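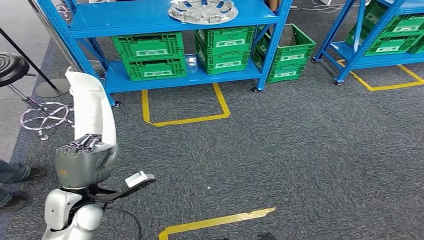 Skaseck

Skaseck is a trick-taking card game for four players in two partnerships, played mostly in kitchens, break rooms and the back ends of church suppers. It uses a deck of 40 cards, made by removing the eights, nines and tens from an ordinary pack, and a scoring system that its admirers call subtle and everyone else calls a headache. A full game is played to 100 points and takes roughly an evening, or two if the players stop to discuss the rules.

Origins

The early history of the game is poorly recorded, mainly because the people playing it were busy. The oldest known set of rules is a handwritten sheet headed "Lekitz, as played by sensible people," which implies that another kind already existed. Lekitz had no trump suit and no penalty for a wrong lead. Both were added later, and the name changed along with them. Several families claim to have made the change. Their accounts agree on nothing except that it happened at their own table.

The first printed guide was a pamphlet by Birdie Kincaid, a retired school secretary who had grown tired of being asked. It runs to 20 pages, of which the rules take up six. The rest is given over to the conduct of guests, the correct height of a card table, and a long complaint about partners who hum.

Play

Each player is dealt ten cards. The player to the dealer's left names a trump suit or passes, and if all four pass, the dealer must choose and is traditionally offered sympathy. Players must follow suit when able. The highest trump takes the trick, or the highest card of the suit led if no trump has been played.

The exception is the 2 of trumps, known as the cao, which beats every other card when played last to a trick and loses to every other card at any other time. Most arguments in Skaseck concern the cao. Kincaid advised beginners to get rid of it early and think no more about it, advice she is said never to have followed. 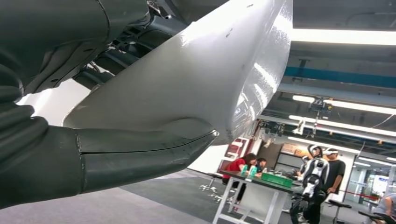 A side that takes all ten tricks scores a starkidel and doubles its points for the hand. The losing side must then deal twice in a row, a punishment that sounds mild until the second deal.

Table talk

Talking about one's hand is forbidden. Sighing is not mentioned in the rules and has been developed to a high level. Some groups allow a single question per hand, usually "Whose lead is it?", and strong players can put a good deal of information into the way they ask it.

Variants

Short Skaseck is played to half the usual score and is popular at lunch. Friday Skaseck lets the partners trade one card each before the first lead. In Blind Skaseck the trump suit is turned up only after the third trick, so that skill counts for less and grandmothers win more often. Three-handed versions exist, and the pamphlet's entire comment on them is "Find a fourth."

See also

Lekitz
Partnership card games
Trump (cards)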